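Subject: Re: [tranano-users] Gripper opens but the log says "closed"

Hello all,

In April somebody wrote to this list:

> We run the marker-to-cup task in simulation with the Siko
> controller. Sometimes the gripper closes in the wrong place,
> far from the object, and the run is still counted as a success.
> Has anyone seen the same? We suspect the gripper driver.

Yes, we have seen the same, and I promised to write when we understood it better. In our case the gripper driver was not guilty. We made 1,326 runs on the wooden table with the marker and the mesh pen holder. In 96 of them the grasp command was sent while the arm was not over the marker. When I stop such a run and look from the overview camera, the fingers are open over the floor tiles behind the table, and the marker and the pen holder are on the planks in front.
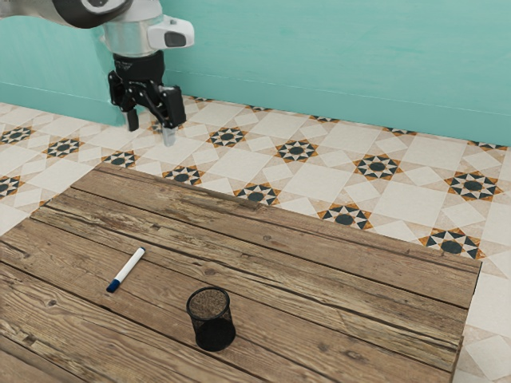
What we found

The target pose is calculated in the table frame, but after a reset the Siko controller reads it one time in the base frame. If the arm receives the pose in these first 20 ms, it goes to the wrong side. The success check looks only at the command "close" and does not ask whether something is between the fingers. So we have two faults, and the second one hides the first one.

I also wanted to be sure that the marker itself is placed correctly, because Gollmont scenes had a problem with objects sinking into the surface. In the close view it lies flat on the boards, across the gap between two planks, with the white barrel and the dark blue ends where I expect them.
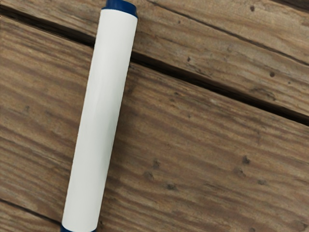

For this reason I do not think that you should change the collision settings. Please first add a short wait after reset, and make the success check read the finger width. With both changes we repeated 1,000 runs and the wrong grasp did not come back – but I tested only the Bhardwaj planner, so I cannot promise anything for the others.

One warning for people who use the same configuration on a real arm: please do not. A pose in the wrong frame can send the arm over the edge of the table, where a person may stand. Keep the speed limit low until the frame is checked.

If somebody can test with the older controller version, I would be thankful for the log.

Best regards

Tranano users list | Contact the list owner | Copyright Tranano project | Back to top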